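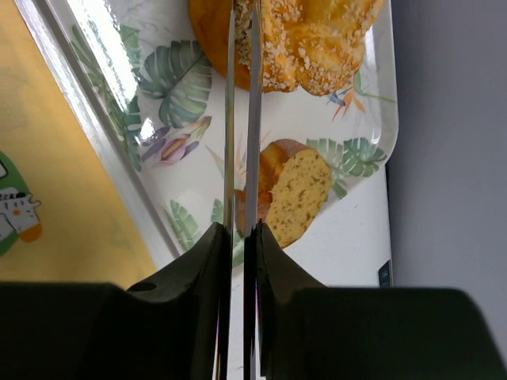
2/9/23

Well, what a day. Seventeen runs this morning and not one wobble, so of course I went and made a cup of tea feeling very pleased with myself, and on the next go the left finger simply stopped listening. The right one carried on closing by itself, straight at the slice of cake, and the arm kept pushing down as if all was well!

I hit the red button (my hand was on it already, thank goodness) and everything froze. The log says the grip force read 86 when it should never go past 12, and then there's the same error from the Jivex controller over and over until I cut the power. So it knew! It knew and it kept going, and that's the bit I really don't like. A squashed slice is one thing, but I had my fingers in there not long before, moving the plaited loaf up the tray.

Rang Ullex after lunch. They want the full log, all 2,087 lines of it, and they think it might be a loose plug at the wrist. Maybe. I wiggled it and couldn't get the fault to come back, which made me feel worse if anything.

New rule until it's sorted: power off before hands go near the tray, every single time. The trip to Zelutberg may have to slip to October. Starving now, and I'm having the loaf.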